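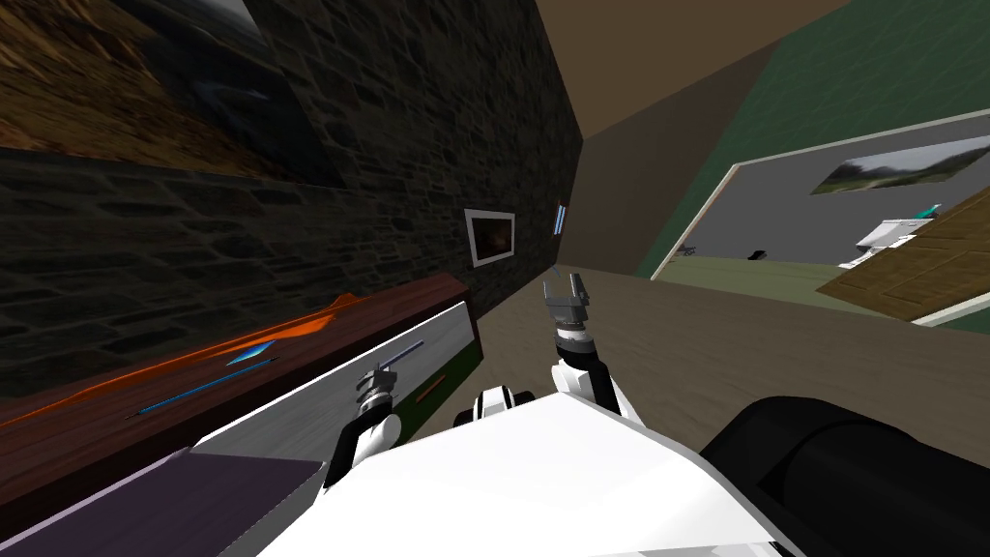
Small framed pictures near the corner of a dark gray stone wall.

Randa Nseir begins most surveys by leaving a hygrometer in the room overnight and going home. She has worked on interior stone walls for 30 years, first as a mason in Dritosdale and later as an independent surveyor based in Mekholm. Most of her inquiries concern one thing: how to hang a picture on stone without damaging either.

"People ask about the hook," she says. "I ask about the mortar. You drill into the joint, because a joint can be repaired with a matching mix. A drilled stone stays drilled."

Her standard fixing is a stainless steel screw in a nylon plug, set in the joint to a depth of 2 inches. If the mortar comes out as powder, she stops and has the joint repointed with lime before anything is hung. Cement is excluded in older work. It holds moisture against the stone and can pull the face off when salts crystallize behind it.

The second concern is air. A canvas hung flat against a cold exterior wall sits in a pocket where humidity runs higher than in the rest of the room. Nseir specifies cork spacers at the lower corners and a gap of about 6 millimeters, more if the wall faces north.

"The back of the frame is where you find the trouble," she says. "Mold on the stretcher, rust on the staples. The front can look fine for years."
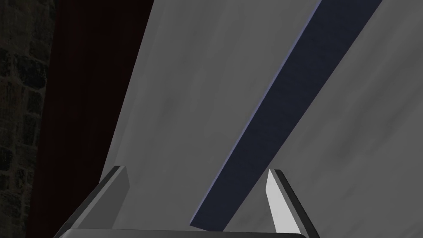

Mottled gray surface crossed by a dark navy-blue bar.

On color she is brief. Smoke, old wax and uneven cleaning can all leave a mineral surface cloudy, and she advises clients to test for each before paying for treatment. Her test is distilled water on a cotton swab, then a mild solvent on a second swab, in a spot behind furniture. At the Ngcobo house, where she surveyed every ground-floor wall in September, the gray patches turned out to be floor polish carried up by a mop.

She does not recommend sealers. The Ivuvmont library used one on its reading room walls against her advice, and the coating was stripped after nine months.

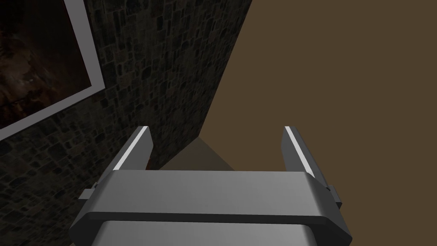
Low light in an interior room.

Lighting is usually left until last, which she regards as a mistake. Spotlights placed close to rough stone throw long shadows and warm one part of the wall more than another. She prefers a dim general level, with separate fixtures for the pictures, mounted on the ceiling and switched off when the room is not in use.

Asked how often fixings should be checked, Nseir says once a year, at the end of the heating season. "Take the picture down. Put your hand on the wall. If it feels colder there than a foot to the side, move the picture and find out why."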